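Kandlow Pedestal Fan Review: One Summer, One Winter, Two Bedrooms

Posted 2019-12-28

I bought the Kandlow in the middle of a heat wave, which is the worst possible time to buy a fan, because you'll take anything with a plug on it. Our old Toft box fan had started making a noise like a card in bicycle spokes and I'd had it. So I ordered the Kandlow at 60 dollars, two-day shipping, and figured if it lasted until October I'd be happy.

It's still going! I run a fan all year (I can't sleep without one, my husband has given up arguing), so this thing has been on every night since it came out of the box. I think that gives me the right to have opinions.

Putting it together was easy except for the grille. The base goes on with one big plastic nut, the pole slides in, the motor head sits on top and you tighten a knob. Fine. Then you get to the clips that hold the front grille on and they are stiff, stiff, stiff. I broke a nail and said a word. Once they're on they don't budge, so I guess that's good, but you have to take them off again every time you clean it and I've been putting that off more than I should.

The noise is the big thing for me. On low it's a soft, even hum and I love it. Medium is the same hum with more air in it. High is loud, and there's a faint whine on top that I notice in the small bedroom and don't notice in the big one. We had a Sustport tower fan a few years back that whined on every speed, so I'm picky about this. If you're a light sleeper, plan on living on low.

Air movement is better than I expected for the price. On medium I can feel it across the bed from the doorway. The tilt has a nice firm click to it and stays where you put it. The oscillation is a little jerky at the left end of the swing, like it's thinking about whether to turn back, and I do wish it had a narrower setting. It swings so wide that half the time it's cooling the closet.

The remote is junk. It's tiny, the buttons all feel the same in the dark, and you have to aim it right at the little window on the pole. I use the buttons on the fan.

Round stator, toothed outer ring: motor parts out on the table. 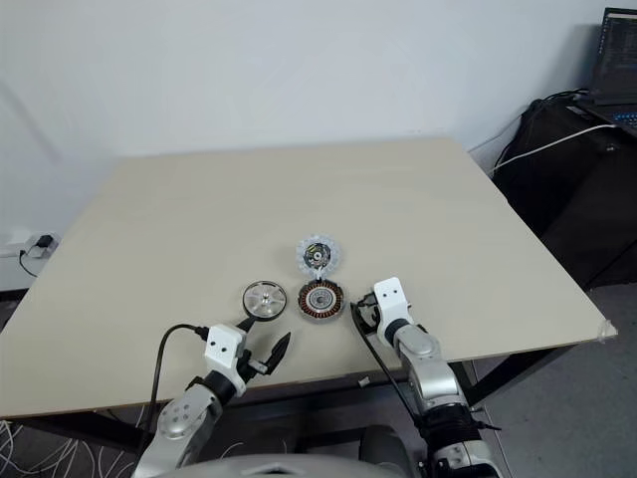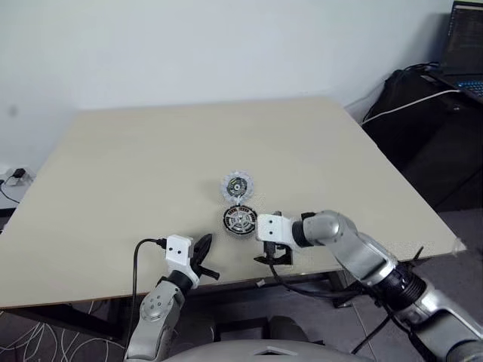

Can you leave it running all night?

I do, every night, on low, and the back of the motor housing is only a little warm in the morning. The timer tops out at 2 hours, so if you want it to run until you get up, leave the timer off and just switch it on by hand.

Cleaning, since I brought it up. Dust sticks to the blades like crazy, and with a dog in the house it's worse. I unplug it, fight the clips, wipe the blades with a damp cloth and a squirt of Clorex, and let everything dry before it goes back together. The white plastic has stayed white so far. The dust that gets down in the back grille is harder and I mostly go after that with an old paintbrush.

The cord could be longer. It wouldn't reach the outlet behind my dresser, so the dresser moved, and now the whole room is the wrong way around and I've sort of gotten used to it.

I looked at the reviews again before writing this and there are more than 1,000 of them now, and a lot of the unhappy ones are about wobble. Mine did wobble at first! I hadn't tightened the nut under the base enough. Give it another good half turn with the fan on its side and see if that helps before you send it back.

Would I buy it again? For a bedroom, yes, at this price. For a big living room I'd spend more and get something with a stronger high speed that doesn't whine.

Four stars. I'd go to four and a half if they fixed the clips.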